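Wednesday, late

Home from the record fair at Ivenholm with sore feet and a lighter wallet, but oh, what a day! I went in for one Dvorak symphony and came out with a whole bag (76 dollars, I added it up on the bus). 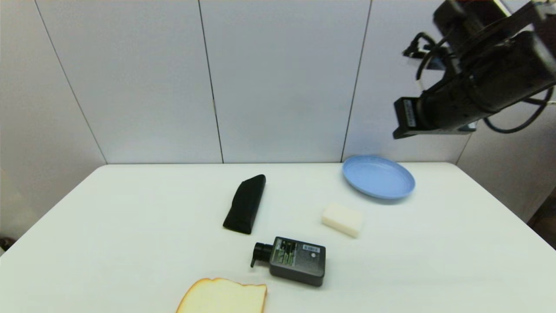 White table, pale wall panels.

The Gamasia stall had nearly 1000 singles, and I got through two boxes before my back complained.
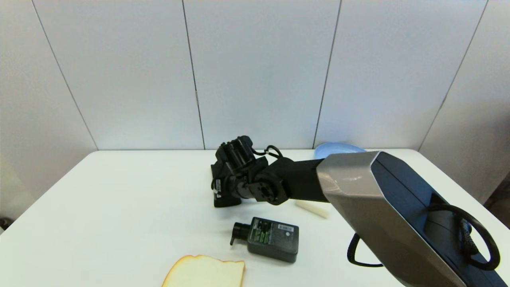
The seller told me the Pliteteck pressings sound better than they look, so I took one on trust.
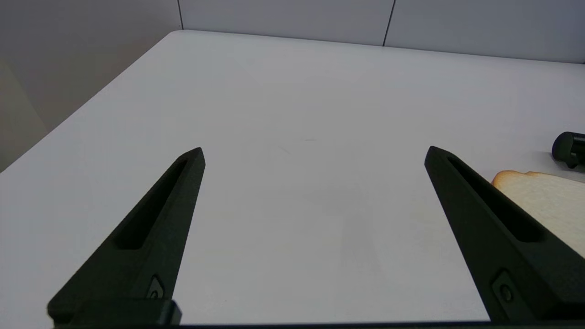
Two black gripper fingers.

Played side one after supper, crackle and all, and loved it. 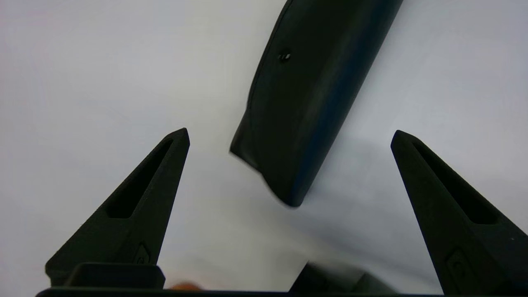 The gap between the fingertips.

Side two tomorrow.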